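Course Handout 4: Gathering Demonstrations
Read before your first lab slot. Bring it with you. The lab printer is not for emergencies of your own making.

1. Where we are

For the last three handouts the data simply existed. You downloaded it, complained about its format, and trained something on it. From this week you are the people who make the data, and someone else gets to complain about the format.

The course project is a policy for handling small cases on a tabletop: approach, touch, grasp, move, release, retreat. Each group owes 56 accepted demonstrations by the end of October. The word "accepted" is carrying a good deal of weight in that sentence. Last year's largest group recorded far more than they owed and had to come back in the evening to make up the shortfall, which tells you something about the rejection rate and also about the group.

All recording happens at the Kozma bench, in the room past the machine shop. Session files go to Drerovine, the department's storage server, and are labeled with Konside, which is the annotation tool written by a former student who has since found work a long way from our bug reports. Accounts on both are made for you. If your password does not work, try typing it again slowly before writing to the course address.

2. What an episode is

An episode begins when you press record and ends when you press stop. Everything between those two presses is, as far as the learner is concerned, how the job is done. The learner has no idea that you paused to answer a question about lunch. It will conclude that a thoughtful four-second hover is part of good technique, and it will reproduce that hover faithfully, during the demo, with the department head watching.

So decide what you are going to do, then press record, then do it. If you change your mind halfway, stop and mark the episode as aborted. Aborted episodes are kept. They don't count toward your total, but they are useful for the failure exercise in Handout 7, and there is no shame in them beyond the ordinary amount.

Each episode carries:
- the streams from the cameras
- joint positions and gripper opening, on the same clock
- one line of plain text saying what was attempted
- an outcome: success, failure or aborted
- the initials of whoever was driving

The plain text line matters more than you will want it to. "Move case" is poor. "Press down on the lid of the green case near its edge, then lift away" is good. "asdf" was submitted by three separate groups last year and is no longer accepted by the upload script.

3. Contact

Most of what is hard in this project happens in the short stretch where the gripper meets the object. Free motion through air is easy to learn and there is always too much of it in the data. Contact is brief, fussy, and poorly represented. You will be tempted to rush through it and get to the satisfying part where something moves.

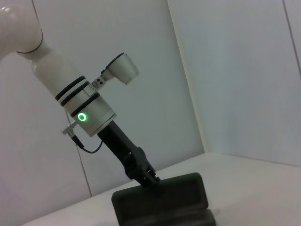
Go slowly in the last bit of the approach and come straight down onto the thing you mean to touch. A glancing arrival shoves the object sideways, and then you chase it, and then you have recorded a demonstration of chasing. A learner trained on a few of those will treat every object as prey.

Vary the place where you touch. The middle of the lid is the natural choice for all right-handed, left-handed and otherwise sensible people, and if every group makes the natural choice we end up with a policy that can deal with exactly one spot. Work near the edges and the corners too. Do some that are slightly awkward. Slightly awkward is where the policy will be living.

If the object slips and you recover smoothly, keep the episode and call it a success. Recoveries are worth a lot. If the object slips and you recover with a noise audible in the machine shop, mark it aborted and check the fingertips.

A word about force. The arm's own limits will stop it before anything expensive happens, but "the arm stopped itself" is a failure by our definition, even if the case ended up where you wanted it. Mark it so. Groups have argued this point with real eloquence and the rule has survived them all.

4. Coverage, or why yours all look the same

People are very bad at being random. Ask a group to place an object "anywhere" and it goes to the middle of the table, turned so its long side faces the driver. Ask again and it goes back to the same place, a thumb's width over, for variety.

Use the placement sheet. It gives a position and an angle for each episode, drawn from a list of 500 that was generated once and will not be regenerated because you dislike yours. Some placements are near the limit of the arm's reach. Try them. If one can't be reached at all, write "unreachable" beside it, skip it, and move on. It will be checked, so be sure.

Change the driver every 7 episodes. Everyone has a driving style, and the learner will pick it up the way a child picks up an accent. Some people swoop. Some people descend in tiny steps like someone getting into a cold pool. One style in the data gives a confident policy with one person's bad habits. Several styles give a less confident policy with everyone's, and for our purposes this is the better problem to have. We will discuss why in lecture, with a plot.

5. Beginnings and endings

Students put great care into the middle of an episode and none at all into the two ends of it. This is backward, at least for the first month.

At the start, the arm should come from somewhere. If every episode opens with the gripper already perched over the object, the policy never learns to travel there, and when you start it from anywhere else it sits very still and looks profound. The start poses are on the back of the placement sheet. Use them in the order given.

At the end, let go, back off, and hold still for a moment before you press stop. The learner needs to see that finished is a state you can be in. Leave this out and it will complete the job nicely, then complete it again, and go on completing it until somebody reaches for the big red button.

We also want some episodes with nothing to grasp. Each group records 4 of these. The text line is "no object present" and the correct behavior is to look, keep the fingers clear of the table, and go back to the start pose without pretending to pick anything up. 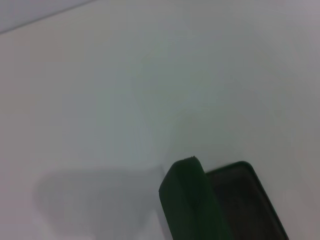

Groups find these tedious and tend to save them for last, when they are tired and careless. Scatter them through the session. A policy that has never met a bare tabletop will grip the air with enormous conviction and carry it carefully to the drop-off point. In the first year of the course one of them did this all afternoon and scored rather well on smoothness.

While you are recording them, watch the wrist stream on the monitor. A plain pale surface gives very little to judge height by, and shadows will do a lot of the work. If you find yourself unsure how far off the table you are, assume the learner will be too. Don't fix this by putting a sticker on the table. It was tried. The policy learned the sticker.

6. Looking at what you recorded

Before you upload, watch your episodes. All of them, at normal speed, with the sound of your own regret turned down. You are looking for:

- the first second, where nothing happens because the driver was getting comfortable
- hands, sleeves or a coffee cup entering from the side
- a stream that froze while the others carried on
- a text line that belongs to the episode before
- an outcome marked out of optimism

The last one is the most common. The definition of success is written in the task sheet and does not include the phrase "basically." If two people in the group disagree about an outcome, mark it failure and get on with your evening.

Trimming is allowed at the start and the end only. Never cut a piece out of the middle. The arm then appears to jump from one place to another, and the learner, which trusts you completely, will try to do likewise.

7. Uploading

Run the check script first. It prints a long list of warnings, most of which are about time stamps and one of which has said "this should not happen" since the script was written. Ignore that one. Fix the rest.

Upload from the lab machine, over the cable. Name the folder with your group letter and session number, lower case, no spaces, no "final," no "final2." The Tutside loader, which we will use for training from Handout 5 onward, reads the folder names literally and has no sense of humor.

Once a session is uploaded it can't be edited. You may withdraw an episode by adding its number to withdrawn.txt with a few words of explanation. "Bad" is a few words short.

8. Bench manners

Sign up for slots on the sheet by the door. A slot is two hours and includes setting up and clearing away, so plan for rather less recording than you imagine. Sessions run until 9 pm.

One person drives, one person watches the arm and keeps a hand near the stop button, and anyone else keeps behind the tape. The watcher does not also do the typing. The watcher does not look at a phone.

Put the cases back on the shelf when you leave, lids closed. Wipe the table with the dry cloth and leave the spray alone.

9. To hand in with your first session

One page, per group. Answer these in ordinary sentences:

Pick one episode you marked as a success and describe what a learner might wrongly take from it.

Pick one failure and say at what moment it became a failure. This is usually earlier than the moment it looked like one.

Compare two drivers in your group. What does each do in the last stretch before contact? Be kind, you have the rest of the semester together.

State which placements you skipped and why. "Ran out of time" is an acceptable answer once.

Reading for next week is the chapter on copying errors and how they pile up. Skip the proof in the middle on first reading, then come back to it when your policy starts drifting off the edge of the table.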